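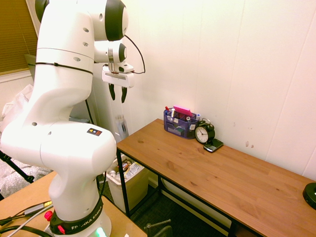 Re: Soltmont circulator short cycling

e_amissah
20 December 2012
Burner fires for 2 minutes, drops out, refires 7 minutes later. Return water is hot within a minute. Bypass valve is at factory setting.

ngeorgiou
Bypass is open too far. Close it 2 turns and log the return temp again.

vesela_t
Disagree. A fast return like that points to an oversized boiler on one small zone. What is the heat loss on the zone?

e_amissah
Never calculated. Installer matched the old boiler.

vesela_t
Then start there. A buffer tank fixes it, the valve won't.

ngeorgiou
A tank costs money. The valve is free. Try it first and post the numbers.

e_amissah
Closed it 2 turns. Will log overnight.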